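What the top has to put up with

The workshop is the last unit in a row of seven behind the rail line at Vedlow, and it smells of hardwax oil and cut timber. The owner makes tables, benches and counter tops under the name Dollell. Most of them are built from short lengths of pale wood glued side by side in staggered rows, the kind of surface you see in cafés and school libraries and more and more in home kitchens.

He started making them because of the price of wide boards. "I was buying full lengths and cutting round the faults," he says. "You'd end up with a bin full of bits as long as your forearm. Perfectly good wood. I was paying for it and then paying someone to take it away."

The first top he made from the bits was for his own kitchen. It was too thin and it cupped over the first winter. The second was thicker and he still has it, under the back window, with a vise bolted to one corner. After that a café in Arnmont ordered a counter and two long tables, and the business changed over in less than a year.

He buys his stock from Robles, a mill that sells short lengths by the bundle. He opens each bundle on the floor and sorts it by eye before anything goes near the glue. He is looking for colour mostly, although he says people misunderstand what he is looking for.

"They think I'm matching it. If you match it too closely the whole top goes dead, and then the one piece that's a bit off looks like a mistake. I want a spread. Some creamy, some more like honey, and a dark streaky one now and then so your eye has somewhere to go."

The rows are laid out dry before gluing, and this is the slow part. No joint should land beside the joint in the next row if he can help it. He lays them out in the afternoon, leaves them overnight and looks again in the morning, when the light comes in low through the side door. He usually moves a few pieces. 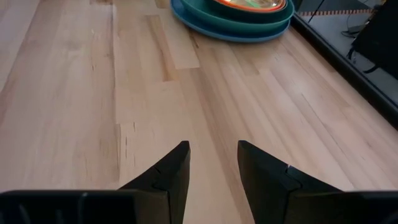

A plainer piece next to a streaky one is something customers ask about more than anything else, according to the woman who runs the order desk, who says they ring up wanting to know whether a paler length is a repair. It isn't, she tells them. She adds that she sends people back to look at the top again after a month, and most of them have stopped noticing by then.

The owner agrees that the calls come, and says he has had one customer send a table back. "She wanted every piece the same. I offered to make her another and told her it would still be wood. She bought a white one from somewhere else, and fair enough."

He is less relaxed about finish. He used a polyurethane in the early years and gave it up when the first café counter had to be stripped. A hard film looks good until it is scratched through, he says, and then water gets in under it and the grey spreads along the joint. With oil you can sand the bad patch and put more oil on. It takes longer to build up and he charges for that time.

"Two coats is the least I'll do. On a kitchen top I'll do more, and I do the underside as well. People say why bother with the underside, you never see it. Well, the air sees it. If one side can take up moisture and the other can't, it'll bend on you."

He says August is the worst month for glue-ups. The unit gets humid, the short lengths swell a little in the rack and he has to leave them longer before he trusts the meter. He once glued a top in a hurry during a wet week and by the time the heating was on that autumn there were gaps you could slide a business card into. It went out again at his own cost.

Asked what people should do with a top once they get it home, he goes to a drawer and comes back with the care sheet. It is one page. Wipe spills when you see them. Use a cloth that has been wrung out properly. Keep hot pans off it. Oil it again when water stops beading, and don't go by the calendar.

"They all ask how often," he says. "I can't tell them. A hall table might go years. If you've got kids doing homework and eating toast at it, it'll want doing sooner. Put a few drops of water on it and watch."

He doesn't recommend spray cleaners and he doesn't like the abrasive side of a sponge. He is not bothered by dents. A dent in a patterned top gets lost among the joints and the grain, he says, where on a single wide board you would see it from the doorway. That is one of the reasons the cafés keep ordering them.

A standard Dollell table now sells for $1049, oiled and delivered within the city. Benches to go with it are $500 each. He put the prices up last year and expected to lose orders, and he did lose a few. The waiting list is shorter now and he says he prefers it that way, as he was working most evenings.

There are jobs he turns down. He won't do outdoor tables, as the glue lines won't stand up to a winter on a deck. He won't do a top with a sink cut into it unless he can seal the cut edge himself before it is installed. One kitchen fitter left the edge bare, and the wood around the tap went black inside a year.

The offcuts from the tops, which are by now offcuts of offcuts, go into a crate by the door. Some are made into cutting boards and trivets, and the shortest go home for the stove. He has been asked to run a class on making the boards and has said he will think about it when there is room to stand more than a few people around the bench.

On the afternoon we spoke there was a top clamped up on the main bench and another dry-laid on the one beside it. He stopped twice on his way past the second one. The first time he turned a piece end for end. The second time he turned it back.

"That one's for a library," he said. "They want it in the new year. I'll look at it again tomorrow."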